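Drarneo Opens Its Folding Table to Likolport Households This December

LIKOLPORT — Anyone who has ever pulled a crumpled T-shirt out of the bottom of a drawer ten minutes before work will be glad to hear that Drarneo, the clothing care and home storage shop on the harbor side of Likolport, is bringing back its free folding evenings in December, and this time with a good deal more room to spread out.

The evenings begin at 6:30 p.m. and are open to everyone, from students doing their own laundry for the first time to grandparents who have been folding the same way for fifty years and would like to argue about it (they are very welcome!). There are 16 places at each session, and 148 people have already put their names down for word of the new dates.

The lesson starts with the plainest thing in most closets, a black T-shirt, laid out on a big white table with rounded corners.
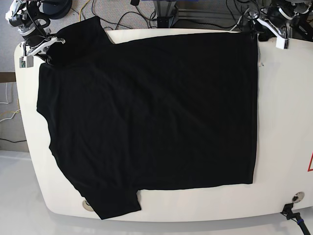 Photo: Drarneo

A dark shirt on a pale surface is a kind teacher, in our experience. The line of the hem is easy to follow, and so are the little creases that would otherwise be pressed into the fold and greet you again in the morning. Guests learn to spread the shirt out, smooth it from the middle toward the edges with an open palm, and only then think about the sleeves. It sounds like a small thing, and it is, but a few minutes of smoothing can save a trip to the ironing board.

From there the evening moves on to handling the cloth, where most of us are in too much of a hurry. Fabric that is lifted by one corner tends to droop and gather into soft folds of its own, and the shirt that looked so tidy a moment ago has to be laid out all over again.
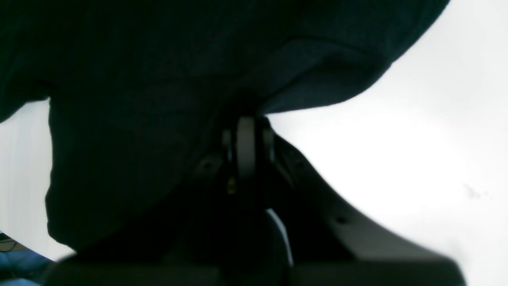

We encourage guests to lift with both hands, to let the material hang for a moment, and to set it down slowly — hem first, then the body, then the shoulders. Jõgi, the neighborhood laundry two doors down, is lending a stack of clean shirts for practice, though people are just as welcome to bring a bag of their own.

Once the shirt is down again, the sleeves come in, the sides follow, and the whole thing is brought to the width of the drawer or shelf it is going home to. 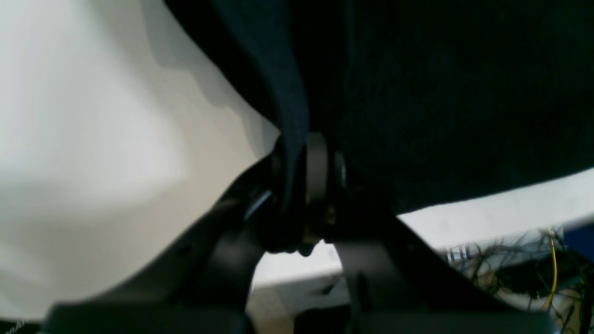

Drawers, Shelves and Suitcases

The second half of each session is given over to where the folded clothes will live. Prako, which makes the drawer dividers sold in our shop, is providing a set for guests to try, and we will talk about stacking, standing shirts on edge, and packing for a weekend away without filling the big suitcase.

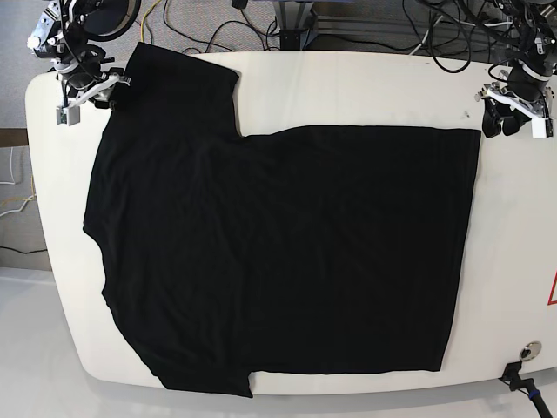
There is no need to get it right on the first try, and a shirt that is only halfway folded can always be opened out and begun again. We keep the pace easy, there is hot tea on the counter, and anyone who wants to stay and fold one more is free to do so until we lock up at 9 p.m.

Places are free, but please reserve at the Drarneo counter or through the shop's website. Guests who need a chair at the table, or who would like to come with a child, should mention it when they sign up so that we can set out the room to suit.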